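Saturday, August, notebook for the room move

Started at 7:40 with the idea of being done by lunch. Writing this at ten past four, so you can judge the idea for yourself.

The job: get the main office floor ready for the new desk layout, check the lights and the air conditioning while the furniture is out of the way, and label what goes back where. The Talluno plan is taped to the inside of the supply closet door. It's the second version. The first version had a desk across the fire exit and we don't speak of it, except here.

Lights first. Went through the circuits from the panel in the hallway, one breaker at a time, walking back in each time to see what had gone dark. The labels on the panel are in pencil and date from 1990, going by the inspection card stuck next to them. Breaker 11 is labeled "typing." It runs the pendants. Breaker 4 is labeled "pendants" and as far as I can tell runs nothing, or else it runs something in another part of the building and somebody had a bad morning. New labels written in marker, with a photocopy in the front pocket of this book.

The long fluorescent fixture takes its time coming on and hums when it's cold. Swapped the starter, hum unchanged. Put the old starter back in the drawer with the other old starters, where it will be mistaken for a new one within the month. Must throw those out. (Same note in the spring, I see, in my own handwriting.)

Air conditioning. 2 filters pulled and washed in the utility sink. The one from the far end was gray felt by this point and could have been worn as a hat. Left both to dry on newspaper for an hour and a half. The remote for the near unit needed batteries, and the remote for the far unit needed finding. It was in the box marked GROLILOW - CABLES, under the cables.

Floor. Swept before moving anything, which was stupid, then swept again after. The boards are in better shape than I expected where the old shelving stood, and a good deal paler, so we now have a very clear record of the old shelving. A rug was suggested. I'm against the rug. Chairs catch on it and then everyone rolls their chair onto the boards to get away from it, and we're back to looking at the pale patch with a rug beside it.

Scratches: mostly old. Two new ones are mine, from dragging a filing cabinet that I had been assured was empty. It contained the complete Mollah correspondence and a hole punch. Felt pads go on anything with metal feet before it moves again. There's a bag of them in the closet, second shelf, next to the Vokier tape.

About that tape. It's sold as leaving no residue. I used it to mark the desk positions on Thursday night, and this morning it came up with no residue and a fair amount of varnish. Switched to chalk. Chalk smears if you walk on it, so for the rest of the day I measured things twice and grumbled once per measurement.

Where things got to by mid-afternoon: center of the room walkable, brick wall side mostly settled, the rest in discussion.
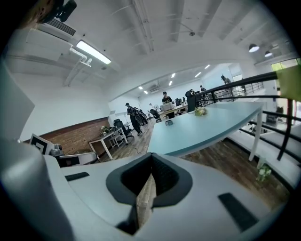

The argument over the desks on the brick side went on longer than the moving did. One camp wants them facing the wall, for concentration. The other wants them turned out into the room, so that you can see who is sneaking up on you with a question. I proposed a month of each and was told that this was the kind of thing I always propose. Fine. They stay along the wall until somebody cares enough to lift one.

Potted plant: keeps its spot on the desk. It's been moved for every rearrangement so far and has dropped leaves each time, and I'm tired of being looked at.

Chairs: the black ones and the white ones were supposed to be sorted by which still go up and down. Did four, then the lever came off in my hand. Lever is in the closet in an envelope marked LEVER.

Left to do:
Refit filters, run both units for twenty minutes and listen.
Felt pads.
Ask whether varnish can be touched up in spots or if that makes it worse.
Find out what breaker 4 does, ideally without finding out from the neighbors.
Mollah papers: keep or shred? Moved them back into the cabinet for now, so it's heavy again. Wrote HEAVY on the front.

Back hurts. Lunch was a granola bar.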